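Beverage Station Inspection, Table and Dispensing Box
Site: Wirkeo, second floor
Date: 08/05/2025
Inspector: Leobardo Alvarado
Reviewed by: Otakar Kubíček
Form 205

1. Table
1.1 Top level, no movement under hand load: PASS
1.2 Surface free of splinters and lifted finish: PASS
1.3 Walkway clearance, minimum 36 inches: PASS
Comment: Measured on the long side only. Short side is not a walkway.

2. Clear acrylic box
2.1 Panels free of cracks: PASS
2.2 Corner joints closed: PASS
2.3 Top edges smooth to the touch: PASS WITH COMMENT
Comment: Slight burr on one top edge. Sand with 200 grit and recheck. Do not use solvent on acrylic.
2.4 Divider seated, no play: PASS

3. Contents
3.1 Fill below top rim: PASS
3.2 One product per compartment: PASS
3.3 Sachets dry, seals intact: PASS
Comment: A sample of 4 sachets was pressed by hand. No leaks.

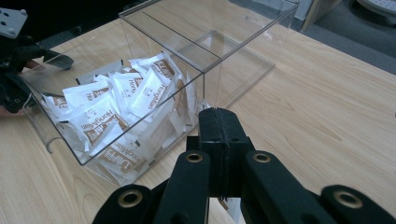
Item 3.1. HongMian sachets in left compartment, right compartment empty.

3.4 Lot and expiration date recorded on stock sheet: FAIL
Comment: Stock sheet lists Urau as supplier with no lot entry. Correct before next refill.

4. Surrounding area
4.1 Cables on tabletop kept clear of the front edge: OPEN
4.2 Tape lying flat, no raised ends: OPEN
4.3 Carpet free of tripping hazards: PASS
Comment: Wear is cosmetic. No loose seams found. 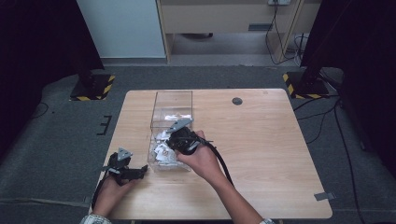
Section 4. Table with open-top box, gray tape near front right corner, worn carpet behind.

Reviewer comments (O.K.)
4.1: Reroute through the grommet hole where length allows.
4.2: Replace the tape if either end lifts. Clean off adhesive residue first.
2.3: Recheck goes on the August sheet. No new form required.

Status: accepted with open items 2.3, 3.4, 4.1, 4.2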